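Laborbuch Gotberg, Teleoperation, September

Weiter mit der Plüschaufgabe am Zweiarmplatz. Heute nur rechte Hand, Steuerung über die Handschuhe, Software Stalar. Ziel: Tier vom Tisch greifen, anheben, halten, ablegen. Gestern zu fest zugegriffen, deshalb Kraftgrenze für die Finger auf 96 gesetzt (vorher 100).

Die Handgelenkkamera ist bei langem Fell schwierig. Tiefe kaum zu schätzen, man orientiert sich besser an der Schleife.

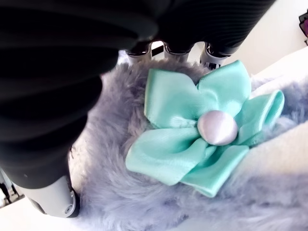 Handgelenkkamera: Finger am Fell, Satinblume mit Knopf.

Bedienung über die Kopfkamera geht leichter, solange der Unterarm den Griffpunkt nicht verdeckt. Verzögerung spürbar, aber gleichmäßig. Nach einigen 2 Stunden lässt die Konzentration nach, dann wird der Daumen unsauber geführt. Solche Durchgänge markieren und nicht ins Training geben.
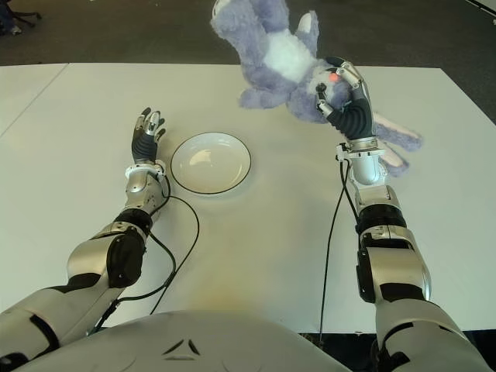
Griff am Kopf ist zulässig, Griff am Rumpf wäre mir lieber. In der Anleitung von Ansah steht dazu nichts, bitte ergänzen. Linke Hand bleibt in dieser Reihe offen neben dem Teller.

Offen:
Kabel an beiden Handgelenken besser führen
Skript Sorkov: Zeitstempel beider Kameras abgleichen
Kraftgrenze 96 auch links eintragen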